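Chapter 7
Friction and the Forces That Hold Things Still

7.1 Why objects stay where they are put

A loaded bookcase in the town library at Clullow has a mass of 200 kilograms. Push on it gently and it does not move. Push harder and it still does not move. In both cases the floor pushes back through friction, and the friction force is equal to your push. Only when the push passes a certain limit does the bookcase begin to slide.

That limit depends on two things: how hard the surfaces press together, and what the surfaces are made of. The number that describes the pair of surfaces is called the coefficient of static friction. It has no units.

In this chapter you will learn to find the limit for level floors and for ramps. You will need the free-body diagrams from Chapter 6.

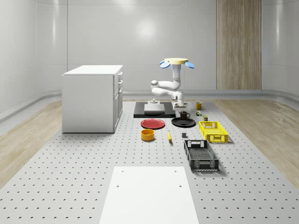

Static friction is easiest to study with one object resting on another. Start with the lowest surface and work upward, drawing a separate diagram for each object. A small knob standing on a block, with the block on a flat base plate, calls for two diagrams before the plate is considered. The block's diagram must include the downward push from the knob. Leaving it out is the most common error in Problems 1 to 43.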